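关于我们

Tiswood 是一家做二手英文书和爱尔兰文书的小书店，开在一条导航软件总要犹豫一下才肯承认的巷子里。店名没有深意，当初想了一下午，只有这个名字没人反对，于是就用到了今天。

我们是怎么开始的

最早只有一个书架和一批从 Cillness 运回来的旧书，一共 35 箱。卖家说里面“大多是小说”，拆开以后发现大多是养羊手册、教区年鉴和一套缺了第三卷的航海史。养羊手册出乎意料地好卖，航海史还在，第三卷我们仍在找，手上有的朋友请来信。

现在店里上架的书大约 4,000 本，仓库里还有一批没来得及编目。网站上的库存每晚更新，偶尔会显示一本早就卖掉的书，遇到这种情况我们会退款，并附上一封措辞诚恳的道歉信。信写过很多遍，已经相当流畅。

我们卖什么

小说、诗歌、地方志、旧地图、菜谱，以及一切书脊上写着 Ó Ceallaigh 的东西。最后这一类说来话长：网站刚上线时，系统不认识字母上那一撇，把这个姓氏的作者统统归进了“其他”。读者来信抗议，我们改好之后索性给他们单独设了一格。现在那一格是全店整理得最整齐的地方，其余各格都有点嫉妒。

品相分四档：很好、好、还行、有故事。“有故事”指前任主人在书里写过字、夹过车票，或者拿它垫过茶杯。价格会低一些，故事不另收费。

Zedatbridge 分店

去年四月，我们在 Zedatbridge 开了第二家店，面积比老店大，暖气比老店差。那边主要放大开本的画册和童书，二楼每月办一次读书会，傍晚六点半开始，通常七点才有人谈到书。读书会免费，茶也免费，饼干先到先得。 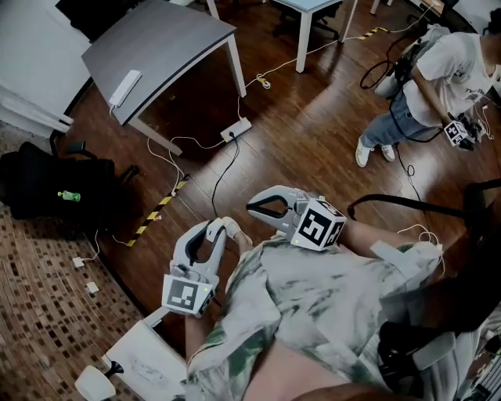

收书

家里有书要出手，可以先发一张书架的照片和大概的数量。100 本以内请自己送来，更多的我们上门看。百科全书不收，请不要再问，我们自己也有三套。

联系我们

两家店都是上午十点开门，下午六点关门，午饭时间可能有人嘴里含着面条接电话。来信一般两天内回复，问航海史第三卷的，当天回。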